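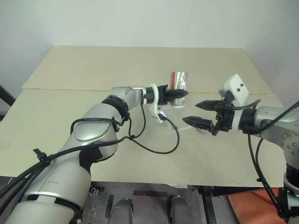

Wenceslao Olvera has been writing bus timetables for long enough to have started on graph paper. He now heads the scheduling desk at Paniden, the contractor that runs the network in and around Benside, and we spoke on a Wednesday afternoon while the July timetable was out for final checks.

The weekday timetable holds 3827 trips. Those trips have to be cut into pieces of work that a driver can legally and reasonably do, and at present there are 576 of them. Olvera calls them duties. "The public sees the trip. The payroll sees the duty. Most of my arguments are about the gap between the two," he says.

He begins with running time. Every route is divided at timing points, of which the network has 93, and the time between each pair is set separately for each part of the day. The data comes from the vehicles' own location records. I asked whether the average was used.

"Never the average. If you schedule to the average, half your buses are late at the next point. If you schedule to the slowest trip, the fast ones sit at the curb with the doors open and people write letters. We take a value somewhere above the middle for the intermediate points and a more generous one for the whole route, and the difference goes into the layover."

Layover is the time at the end of a route before the bus sets out again. It absorbs lateness, and it is also the first thing a finance department wants removed. Olvera gives the case of Route 2, which runs from Benside station to the Shboul estate. Two years ago its layover was trimmed at the estate end so that the route could be run with one bus fewer. Punctuality held in the morning and fell apart by late afternoon, with each late arrival becoming a late departure in the other direction.

"The saving was real on the spreadsheet. Then we were sending a spare bus out at four o'clock most days to fill the hole. So we had the extra bus anyway – it just wasn't in the timetable."

The layover was put back at the following change.
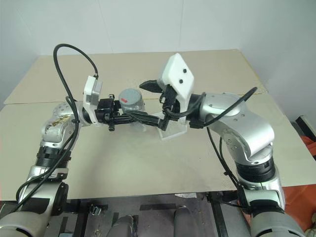 Clockfaces and connections

Benside's main routes leave at the same minutes past each hour through the middle of the day. Passengers like it and it is easy to print. From the scheduler's side it is a constraint with a cost. A round trip that takes 62 minutes on a 15-minute headway needs five buses, and the fifth spends much of its time standing. Getting the round trip down to 60 releases it, if there is enough recovery time left inside the 60.

"People ask why we moved a stop or dropped a loop through a parking lot," Olvera says. "Sometimes it is two minutes. Two minutes can be a bus."

Connections are harder. The Ivon line meets the train at Benside station, and the railroad changes its times on its own calendar. Olvera allows seven minutes from train arrival to bus departure. He has tested five, on paper, against a month of train arrivals, and rejected it. He doesn't hold buses for late trains except on the last departure of the evening.

"If I hold the 5:40 for twelve people off the train, I have made it late for everyone waiting further out. They can't see the train. They only know the bus didn't come."

The duties are built last. Software proposes a set, and the desk then spends some two weeks altering it by hand. The program knows the rules on maximum driving time and meal breaks. It doesn't know that the relief point on Mill Street has no restroom after six, or that a driver change there blocks the bike lane. Some of this has since been coded as penalties. Olvera keeps the remainder in a ruled notebook, which he declined to show me.

I asked what he would change if the budget allowed it. He wanted separate running times for Fridays, which are currently scheduled as an ordinary weekday even though traffic builds an hour earlier.

"I've asked for it at three changes running. It means another set of duties and another set of stop displays. The answer has been next year." The request is in again for the fall change, with the Route 2 figures attached.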